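Workshop tips: recording demonstrations without losing your afternoon

Filed under: bench, robots, patience

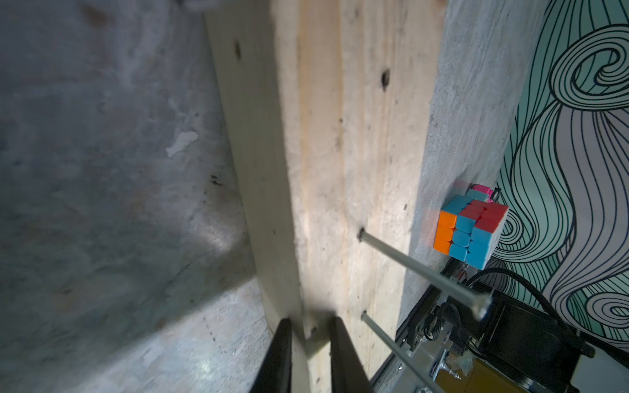 Fengying Tian wrote in after the last page to say that I'd made it all sound far too easy, that her first 200 demonstrations taught the arm chiefly how to hesitate, and could I please say something about hesitating. Fair enough. It goes in first.

Don't think with your hands. If you're guiding the arm and can't decide which side of the cube to come in from, the recording keeps every second of your dithering, and the model will learn to dither with great conviction. Decide, then press record. If you change your mind halfway, bin the take.

Bin it straight away, too. I used to write the bad ones on a scrap of paper to delete later. Take 1522 is still in there somewhere, and so is my elbow.

Move the cube between takes. More than you want to. Everyone believes they are scattering it about at random, and everyone has three favourite spots. I chalk a rough grid and roll a die, which feels silly for 10 minutes and then feels like a job.

Turn it as well. A cube that always shows the same colour to the camera gives you a very well-trained orange detector.

Wipe the wrist camera before you start. A thumbprint will ruin a morning's work so gently that you won't spot it until the evening. Old T-shirt, no spray.

Check your cables at full reach, with the power off. A loop that sits politely out of the way at rest may have other plans once the arm stretches.

Leave some mess. Knots, scratches and a bit of patterned paper do no harm, and an arm raised on a spotless bench sulks when it meets a real one. Do shift the bench lamp now and then, or you'll find the whole thing works beautifully until four o'clock.

Include a few recoveries. Start with the gripper slightly off, then put it right, smoothly. Verena Rüegg does one in every 10 and I've copied her.

Name the folders properly. "new", "new2" and "newgood" were mine. I now put the task, the month and who was driving, so that "cube_march_verena" means something.

Stop when you're bored. Bored takes are sloppy takes, and 200 decent ones have served me better than the 3000 I collected over one winter with the radio on.

Tea goes on the other bench. I have nothing to add to that one.

Next page: labelling, and how to put it off.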